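Jul 5, 2020

Quiet Sunday in the shop, so I finally sat down with the equipment sheet before we have to send it in. Long entry, sorry, but I'd like the thinking written down somewhere other than my head.

We have 2,000 left for this half of the year, and I keep wanting to spend it three times over. The Flarmont quote for spare gripper fingers came back at 258 for the set, shipping included, and I'm happy to say yes to that one tomorrow. We go through fingers faster than I planned for back in February (my fault, I budgeted one set for the whole year!). 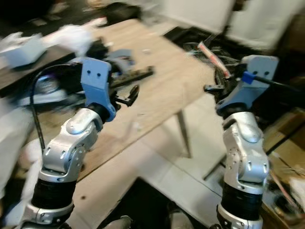
The second item is cable management. Egan has a sleeve kit for 77 that would do both arms, and I'd love to get the floor cables up into a tray at the same time. I've put down 400 for the tray and the mounting hardware together, which feels generous, but I've been wrong on the cheap side every time so far.

Then there's the bigger table. Trustach still hasn't sent a price and I don't want to guess at it. My feeling is we stay with the wooden top until fall and see what's left over.

Still to do: ask Brornura whether the brackets come with spare screws, and check if the Flarmont quote is good past the end of the month. Please scribble underneath if I've forgotten anything you need.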